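Paper week

Wednesday, September 2, 2026

So I finally did it. I spent the long weekend making my own recipe binder, after about three years of telling my friend Wulan I'd get to it "soon." I had over 1000 loose recipes in shoeboxes — clippings, index cards, backs of envelopes, a whole stack my aunt Vlasta mailed me in April — and I could never find the plum dumplings when I wanted them.

My first try was sorting by season. Bad idea! Soup is soup in any month at my house, and I kept going back and forth on where to put the pancakes. In the end I went with what I'd actually say out loud when I'm hungry: eggs, noodles, things with potatoes, cake.
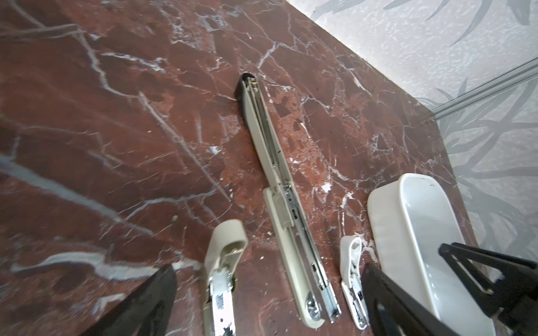
The cake pile was embarrassing. I had eight versions of the same poppy seed roll, and I've only ever baked two of them. I kept both of those, plus Vlasta's, because her handwriting goes all loopy on the word "butter" and I love it.

Everything else got the fridge test: would I make it on a Tuesday with what's in there? If the answer was no, out it went (goodbye, aspic). I got down to 116 recipes, and I've been walking around feeling very pleased with myself ever since.

Wulan says I should type them all up. I'm not going to. Half the fun is squinting at somebody's notes in the margin and wondering what "bake till nice" means.

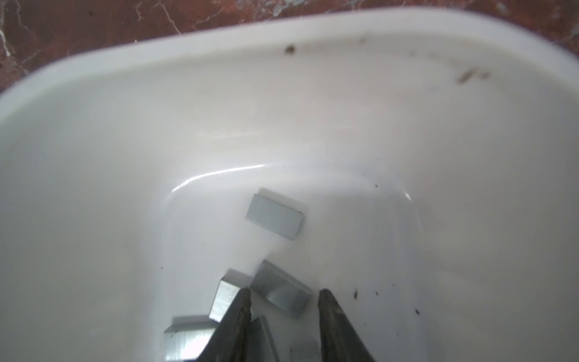
What I'm cooking first

Potato noodles, then the plum dumplings if I can find decent plums on Saturday. I'll post the recipe once I've worked out how much flour "enough flour" is.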